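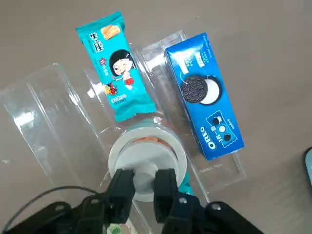

Snacks out on the table: Oreos, the teal snack packet and the little white tub

How do you keep opened snacks crisp in a shared tea room?

Hello everyone, I look after the snack table for our craft group at Salladcombe and I'd love some advice. People bring all sorts along, which is lovely, but once a packet is opened it goes soft by our next get-together. July is damp here and the room is only heated while we're in it. We've got boxes of biscuits, individually wrapped wafers and a few small tubs with lids. Should I be tipping everything into tubs, or leaving it in the original packaging? I've got a budget of next to nothing and one shelf in the cupboard.
Henrike Wendt

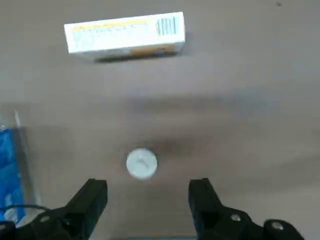
I should add that I do like to keep the cardboard boxes, as a couple of our members need to check the ingredients before they have anything, and I'd feel dreadful if I'd thrown out the one they needed. If there's a neat way of doing both I'm all ears!
Henrike Wendt

Posted by Dumitrescu
Hi Henrike, what a nice job to have! I did the same at Tresbridge for 3 years and made every mistake going. Leave anything individually wrapped exactly as it is, it'll be fine in a basket. For biscuits from an opened box, fold the inner sleeve over, peg it, and pop the whole lot into an airtight tub. If the box won't fit, cut out the ingredients panel and the best before date and tape them to the lid (clear tape, and write the name of the biscuit on it too, you'd be surprised how alike they look). Don't mix sweet and savoury in one tub or it all ends up tasting of cheese. And if something has gone soft, a few minutes in a low oven usually brings plain biscuits back, though I wouldn't try it with cream-filled ones.

Posted by Skamcombe3631
just buy smaller packs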